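The Pill Counter Comes Home

At 7:30 in the morning, before the phones start, the pharmacy at Garkeck smells like coffee and cardboard. Dzifa Eshun is already at the back counter with a stack of refill slips, sorting them by street instead of by last name. She likes it that way. Streets are how she thinks about her patients now.

Garkeck is a small independent pharmacy, and until last February it ran the way most of them do. You dropped off a prescription, you waited, you paid, you left. Then Eshun started her medication review program, and I have to say, after following it for a few weeks, I'm a complete convert!

The idea is wonderfully plain. Anyone taking five or more prescriptions gets a sit-down with a pharmacist, at home if they want it, with every bottle they own out on the kitchen table. Vitamins count. So do the antacids in the glove compartment and the cough syrup from two winters ago.
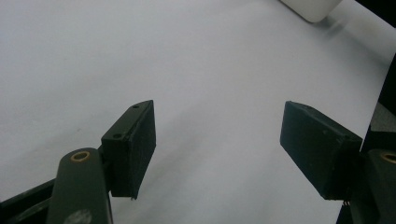 What the bottles say

In its first year the program reached 1,015 people, and it turned up 2,676 problems worth a phone call to a doctor's office. Plenty were small, like a water pill taken at bedtime by a man who then wondered why he never slept. Others were doubles - the same blood pressure drug under a brand name and a generic name, prescribed by two different offices, both swallowed faithfully every morning.

"People are so careful," Eshun told me, driving between visits with a bag of pill organizers sliding around the back seat. "They do exactly what each label says. The labels just never met each other."

I sat in on a visit with a retired bus driver who had 15 bottles and a shoebox to keep them in. Eshun read each label out loud and asked him what he thought it was for. He got most of them right, and he was so pleased with himself that he made us both stay for pie. She set three bottles aside to ask his doctor about, and told him to keep taking everything until she called back.
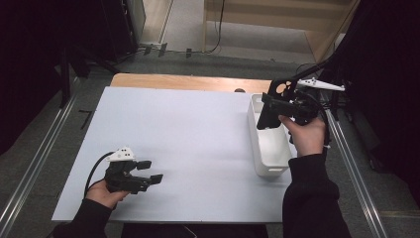
Photo: Gresutier

Money comes up at nearly every visit. Patients will talk about their bowels before they'll admit to cutting tablets in half to stretch a refill, so Eshun asks about cost early and in the same tone she uses for allergies. If a cheaper generic might work, she puts it on the list for the doctor.

If your own pharmacy offers a review, go! Bring everything, including eye drops, creams and whatever your sister gave you for your knee. Write down when you really take each one, even if it isn't what the label says. And don't stop a medicine on your own beforehand just to tidy up the list.

Eshun is training two more pharmacists this spring. She has also bought a bigger bag.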